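The Sovar Fingers

The comparison began with four grippers on the list and was down to two by the end of the first morning. The Drestanholm pads were withdrawn by their maker. The vacuum cup was struck out by Dudás, who ran the test group and had once cleaned a vacuum line by hand. That left the Sovar and the Musto, both two-fingered, both black, both rated for the load.

Qianru Meng wrote the protocol. It ran to nine pages. Each gripper would carry out 100 picks of the same part in simulation, under the same controller, with the same starting positions in the same order. Failures would be sorted into three classes: missed, dropped and displaced. A pick that succeeded after a second attempt would be recorded as missed. Dudás thought this was harsh. She left it in.

The Musto went first. It was the older design, with a short stroke and stiff fingers, and its model had been corrected so often that the change log was longer than the file. She set the run going at the end of the afternoon, locked the screen and went home. In the morning the results were where she had asked for them to be. There were nine failures, all displaced. The Musto closed, the part slid a little towards the stiffer finger, and the arm carried it away slightly crooked. She plotted the offsets. They lay on a straight line.

"It's predictable," said Dudás.

"It's wrong in a predictable way."

"You can correct for that."

"Then I'd be testing the correction."

He took the plot away with him. She heard him in the corridor, explaining it to someone who wanted to know about the budget.

She loaded the Sovar. The mass of the wrist was different, so the joint gains had to be checked, and the check took most of the day. At low gain the arm arrived late and sagged. At high gain it arrived on time and trembled. She raised the damping on the elbow in small steps and watched the error trace flatten. When it was flat enough she wrote down the values, cleared the log and moved the arm to its first waypoint, above the table, fingers down.

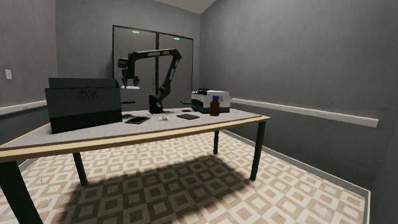 She let it hold for a full minute of simulated time. The trace stayed inside the band. She saved the state, gave it a name that included the gripper, the gain set and the revision, and began the run.

The first picks were clean. She had meant to leave, as she had with the Musto, but she stayed and read the contact forces as they came in. Both fingers touched within a single time step of each other. The grip force rose, overshot slightly and settled. On the plot it made a small hook, the same hook each time. She found that she was waiting for it.

At pick 31 there was no hook.

The fingers closed and the force rose straight to its final value. The part was lifted, carried and set down within tolerance. The script marked it as a success. At pick 32 the hook was back.

She stopped the run, restored the saved state and started again from the beginning. The simulator was deterministic. Given the same state and the same inputs it would produce the same numbers to the last digit, and she had proved this herself in October, at some length, for an auditor. Picks one to 30 matched. At pick 31 the hook was there. It was missing at pick 44.

She wrote to Sovar. Their support engineer replied within the hour and asked which version of the finger model she was using, whether she had changed the friction values, and whether the machine had been restarted. She answered all three questions. He suggested that she restart the machine again.

After the restart it was missing at pick 12.

Dudás came in with his coat on. She showed him the three plots, one over another.

"How many failures?"

"None so far."

"And the Musto had nine."

"The Musto had nine every time. I ran it again to check. It was the same nine."

He leaned over to see the screen. "Is the grip worse on the odd ones?"

"Better. There's no overshoot."

"So now and then it does the job slightly better than it should." He buttoned the coat. "I don't have a class for that."

"Neither do I."

"Then it's a success," he said, and went to catch his train.

She worked through the usual causes. She fixed the thread count at one. She replaced the random seed with a constant, although nothing in the run drew on it. She swapped the contact solver for the slower one. She compared the checksum of the saved state before and after each run and it did not change. It took her until late in the evening, and at the end of it she had a list of things that were not responsible.

There remained the controller. It was the part common to both grippers and she had excluded it for that reason. She turned on full logging and went through the commanded force at the moment of contact, pick by pick. For every ordinary pick the command was a step, and the hook was the system's answer to the step. For the odd pick the command was a ramp. It began early, before the fingers had touched, and it was shaped so that the force would arrive without overshoot. It was the ramp she would have written if she had been given the time.

There was no ramp in the controller. She read the source twice and then searched it for the constants. She searched the Sovar package and the Musto package as well. The only ramp of that form was in a notebook of her own, in pencil, from a job two employers ago. It had never been typed up.

She ran the first 50 picks once more with logging on and the monitor turned off. Afterwards she read the file. Every command was a step.

She ran them again and watched. It was missing at pick 27.

The protocol said nothing about the operator. She considered this for a while, then opened the document and turned to the section on test conditions, where the temperature and humidity would have been given for a physical trial and which for a simulated one had been left as a heading. Under the heading she typed that all runs were to be carried out unattended. She saved it as a new revision, dated it 15th April, and added her initials.

The unattended run finished overnight. The Sovar completed 100 picks without a failure, each with its hook. In the report she gave the two totals side by side, with the line fitted to the Musto offsets in an appendix. Dudás signed it at lunch and recommended the Sovar. The purchase order went out with a quantity of four.

She was asked to archive the simulation. Before she did, she restored the saved state and brought up the arm at its first waypoint, holding above the table with the gains she had chosen. The trace was flat. She pulled her chair in, put the notebook on the desk, closed, and pressed start.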